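Skosus Foot Marker Cubes, pair
Posted in May by Iason Drakos

Printed cubes that mount on top of the shoe for foot tracking in walking robot work. Price per pair: $100. 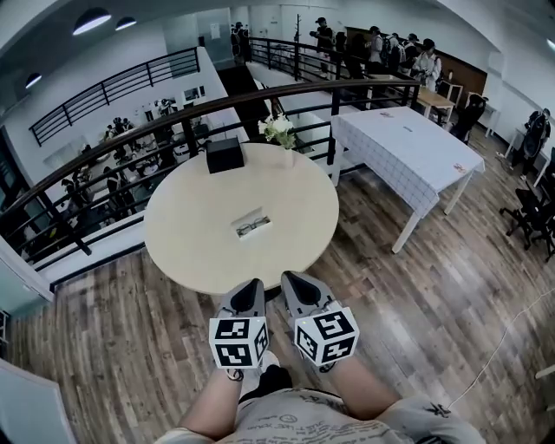 One cube on each shoe, right one tilted.

Service note: on early mounts the clip can slip under load. A cube off by 5 degrees or more gives bad foot poses, and the robot may misstep. Stop and refit. Replacement clips ship free.

Contact Plutari | © Plutari | Back to top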